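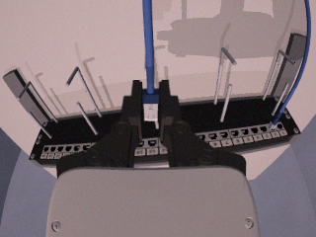
A black patch panel with its row of network jacks. © Bosavari

Domenica Ortner, lead negotiator in the Potlow transit talks, said on November 15, 2021 that seven of the draft's 176 articles remain open. "Five concern customs checks," she said. "The other two concern appeals."

She expects the text to go to legal review in June - without the annexes.

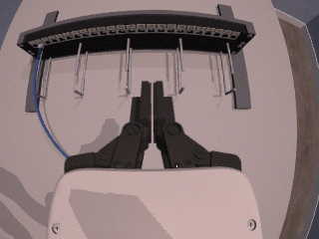
Customs checks

Ortner wants declarations filed before arrival. "A truck should stop once," she said. The other side prefers inspection at the depot. 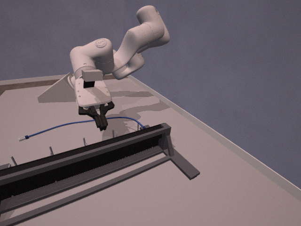
Appeals

Asked who would hear disputes, Ortner named a joint panel. "Its rulings would bind both sides. The method of appointment is still in brackets."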